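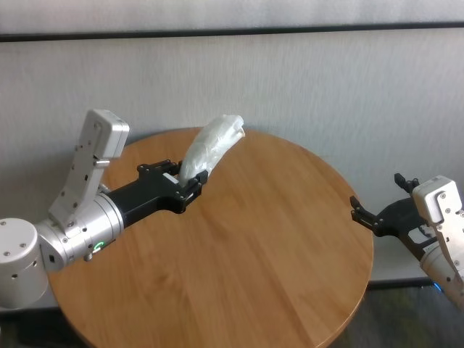

hodham_lurker wrote:
Ok but has anyone seen the video selfie thing actually show up in their settings? I'm on the latest version and nothing. The blog post says "rolling out" and that could mean tomorrow or next December.

tealkettle wrote:
Mine showed up at like 7 am. Settings, then Profile, then scroll way down. You record a 4 second clip, turn your head both ways, done. Badge was there before my coffee was.

hodham_lurker wrote:
Huh. Not there for me. Android or iphone?

tealkettle wrote:
iphone

mossy_dan wrote:
Not doing it. I've been on Proltine 2 years, paid for most of that, and now they want video of my face or I get pushed down the stack? No thanks. They had that whole mess with the location pins and never really apologized.

quietriot_okay wrote:
@mossy_dan where does it say you get pushed down? I read the post twice. It says verified profiles get a badge and people can filter for it. Thats it.

mossy_dan wrote:
A filter everybody turns on is the same as being pushed down. Think about it.

quietriot_okay wrote:
Sure, if everybody turns it on. I probably will. Had 11 matches last month and 4 of them wanted to move to another app in the first two messages and talk about crypto. I'd give up a selfie to make that stop.

porchlight88 wrote:
same here, crypto guys every single week. One had the same photos as a guy I reported in the spring - different name, different age, same dog

Drodmont (mod) wrote:
Merging the two threads on this. Keep it to the verification feature please, there's already a topic for pricing. Short version of what's in the help pages so far:

1. It's optional for existing accounts. New signups will be asked but can skip.
2. The clip is compared to your profile pics, and they say it gets deleted afterwards. No number of days given, I looked.
3. If you change your main photo you lose the badge until you redo it.

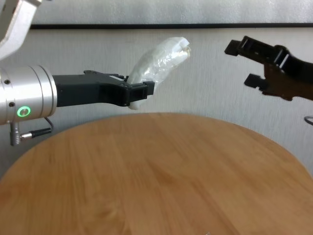 4. The badge filter is in the free tier. People were asking.
5. Anyone who fails twice goes to manual review. No timeline on that either.

mossy_dan wrote:
"they say it gets deleted" doing a lot of work in number 2

tealkettle wrote:
They already have six photos of you and your job and your height. What's the clip going to add

mossy_dan wrote:
Photos I picked. A face scan is a different animal and in some states theres law about it. Who even does the matching? Is it them or some outside company?

Radulović wrote:
Outside company I think, privacy page mentions a "verification partner" but no name. I wrote to support to ask and got the canned reply. Will post if I hear back.

hodham_lurker wrote:
Update, force closed the app and now it's there. Failed the first time, bad light in my hallway I guess. Second try went thru.

porchlight88 wrote:
Number 3 is annoying. I swap my main pic constantly

quietriot_okay wrote:
Has to be that way though, otherwise you verify as yourself and then put up a model.

porchlight88 wrote:
yeah fair. still annoying

Drodmont (mod) wrote:
Pinned. The old "is this profile fake" topic had more than 4,000 replies so I locked it, post new ones here or start your own.

mossy_dan wrote:
Still not doing it. Might just let the sub run out and meet people at the climbing gym

tealkettle wrote:
good luck lol. let us know about the partner thing @Radulović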